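Workshop notebook, Monday, Pearce unit, Rorville
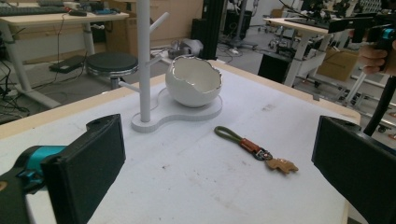

Spent most of the morning going back over the floor plan for the Pearce unit, and I'm still annoyed with myself about the second bedroom. The old listing sheet gave 1,406 square feet under air, so I took that number and built the whole draft around it, and then my own tape came up 56 short! I measured again after lunch and got the same thing. My best guess is that whoever did the sheet counted the storage closet off the landing, the one you can only get into from outside. I want to pull the county record before we print a number anywhere. On the staging side I'm keeping things pale and plain, and the white mug stand with its three short arms and the little cracked-egg bowl sitting on its base is about as much decoration as I want in the eating area (the last place we did had so much stuff on every surface that people remembered the stuff and forgot the kitchen).

Listing copy, draft 2. I took out "cozy" and "must see." I left in "end unit" because it's true and buyers ask for it. The line about the preserve view has to go until somebody finds out what's planned for the lot behind Flola Court. There's a stake in the ground back there with orange tape on it and I don't love that. For now it says "wooded view from the rear bedroom," and that much I can stand behind.

Room sizes: the main bedroom is fine, matches the old sheet to the inch. Living room is fine too. Second bedroom I've got as 10 by 13, and the closet isn't in that. Whoever does the final drawing, please don't round it up!

HOA stuff. The packet says the monthly fee is $130 but the seller's last statement shows a different line for water, so either water got split out or it's a one-time thing. I left a message with the Namia office and haven't heard back. Don't put the fee in the ad yet.

Tried the new lamp in the hallway, warm bulb first and then the daylight one. Daylight makes the paint look green. Warm it is, and the same for the guest bath so the two don't fight when the door's open.

Also the slider to the lanai sticks about halfway. I cleaned the track and sprayed it and it's better, though you still need a shoulder. Rollers, I think. I'll ask the seller if they want to fix it before showings start in April or just knock it off later.

Still to do: county record, call Namia again, bring the long tape (the short one keeps folding on me), and find the key to that outside closet.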